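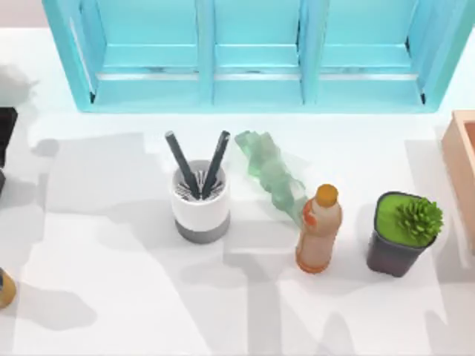 Kelorex walk-behind spreader, one season and a bit

Posted by Riaan Naidoo, March 13, 2020

Quick one tonight, the forsythia is about to pop and everybody is asking about pre-emergent again. Which means everybody is asking about spreaders again. So. The Kelorex.

Bought it last spring to replace an old drop spreader that had rusted solid over the winter. Paid $77 at Magagula, the one out by the feed store, on sale. Full price was more, I didn't write it down. Used it all last season on my own lawn, 2785 square feet front and back together, plus my sister's place, which is bigger and has a slope I don't love.

Short version: good spreader for a small or medium yard. Two things annoy me. I'd buy it again at the sale price, probably not at full.

Putting it together

Box was fine, nothing bent. The handle comes in two halves and the wheels go on with cotter pins. You need a wrench and pliers. Took me most of an evening but I stopped for dinner in the middle so don't go by me.

The instructions are bad. The drawing for the control cable shows it running outside the handle brace and if you do that it rubs on the wheel. Run it inside. I did it the wrong way, walked it down the driveway, heard the rubbing, took the whole lower bracket off again. There's a washer that goes under the gate lever that isnt in the drawing at all. It was in the bag though. Put it on, the lever is sloppy without it.

Pins: bend them all the way around. One of mine worked loose in the back yard and the wheel started walking off the axle. Found the pin in the grass eventually.

The hopper

Big enough. I can do the whole front on one fill, and the back on another with some left over. It's a plain plastic tub, thick at the rim, thinner down by the agitator. Hasn't cracked. Comes with a screen that drops in and catches lumps, and you do want it in there, cheap fertilizer is full of lumps.

No cover. Annoyance number one. You can buy the cover separately and I think that's a bit rich for something that's going to get used under a gray sky half the time. I got caught in a sprinkle with half a load of Vineo starter in there and it turned to oatmeal around the agitator. Spent longer digging that out with a paint stick than I'd spent spreading. A trash bag and a bungee works fine, looks terrible.

Settings and what I used

The dial goes up to 13, with half stops between. Clicks are firm and it holds where you put it — my old one crept open as you walked. There's a stop bolt too, so you can shut the gate at the end of a row and open it back to the same spot. Use the stop bolt. Took me a month to bother with it and it made everything easier.

Now the chart. The chart in the manual is heavy. Every product I tried on it went down too fast. First time out I set it where the chart said for the Vineo spring blend and ran dry before I'd finished the side strip. That's a lot of extra nitrogen. Lawn didn't burn, got lucky with the rain after.

What I do now is set it to half what the chart says and go over the yard in two directions, one pass north-south, one pass east-west. More walking, but no stripes. If you've still got product left at the end just keep going till it's gone, crossing at an angle.

For seed I had to open it up a good deal more. Tall fescue goes through okay. Bluegrass is so fine it leaks out even with the gate shut, so park the thing on the driveway when you fill it and sweep up after. Don't fill on the lawn. Had a dark green patch by the spigot until July because I filled on the lawn.

Pushing it

Rolls well on dry flat ground. Tires are air filled and wide, the tread grabs, and the weight sits over the axle so you aren't holding it up. On wet grass the drive wheel will slip now and then, and when it slips the spinner quits and you get a bare patch. Just wait for the grass to dry. I know. But wait.

On my sister's slope I go across, never up and down. Going up is work with a full hopper, and coming down it wants to run and then you're half jogging and throwing product way too wide.

The throw is a little heavier on the right. Every spreader I've had did this, the Kelorex does it less than most. There's a side deflector for running along beds and the sidewalk, it's a flap you drop with your foot. Works. Keeps pretty much all of it off the concrete, I still sweep.

Handle height isn't adjustable. I'm average and it's fine for me, my sister is tall and she complained the whole time. If you're tall go push one around the store first. 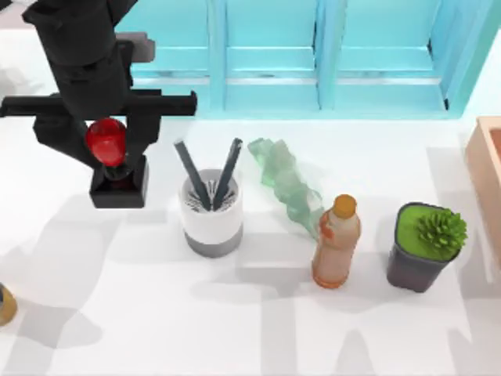

Cleaning and storage

Rinse it every time. Every single time, fertilizer is salt basically and it will eat the metal. Axle on this one is coated, not stainless whatever the guy at the counter tells you. I rinse, let it stand in the sun with the gate wide open, then a shot of silicone spray on the axle and under the spinner plate. Don't use grease down there, dust sticks to it and packs up the gear.

The gearbox is the second annoyance. It's closed up and you can't get into it without drilling out rivets. So if it goes, it goes. Mine got a bit noisy late last fall, and quieted down once I ran water through and let it dry. Still spinning this month when I took it out for a test run. We'll see how long.

Stored it hanging on the garage wall by the handle, upside down. Tires lost a little air, pumped them up, no problem.

Compared to the Clirnosby

My neighbor has the Clirnosby and we've swapped a few times. The Clirnosby has a metal gate and comes with a rain cover, and it pushes a little smoother. Costs over twice what I paid though. Its hopper is smaller too, I had to go back and fill up more. If I was doing lawns for money I'd get the Clirnosby and not think about it. For one yard four or five times a year I can't see it.

Neither one is any good with ice melt, by the way. Big chunks jam the agitator. Get a cheap handheld for the front steps.

Who should get it

Small yard, mostly flat, you do your own feeding and overseeding, you've got a garage to keep it in. Yes.

Steep yard, or really big — look at a tow-behind or pay somebody.

Tiny yard, townhouse kind of thing, skip it and get a hand crank one. You'll be done before you would of gotten this out of the garage.

Few things I forgot

Fill it with the gate closed. Start walking before you open it. Close it before you stop. I still mess this up.

Check the little arm that links the lever to the gate once in a while, mine bent a hair when I set a bag down on it and after that the closed position wasn't quite closed. Bent it back with pliers.

Weigh out the product if you have a bathroom scale. Bag on the scale, pour some, bag back on the scale. Way better than trusting any chart, Kelorex's or the one on the bag.

Keep your receipt, they ask for it if you need a part under warranty. I haven't needed one yet. Pre-emergent goes down this weekend if the wind lets up, will post the dial setting in the comments after I've done the front.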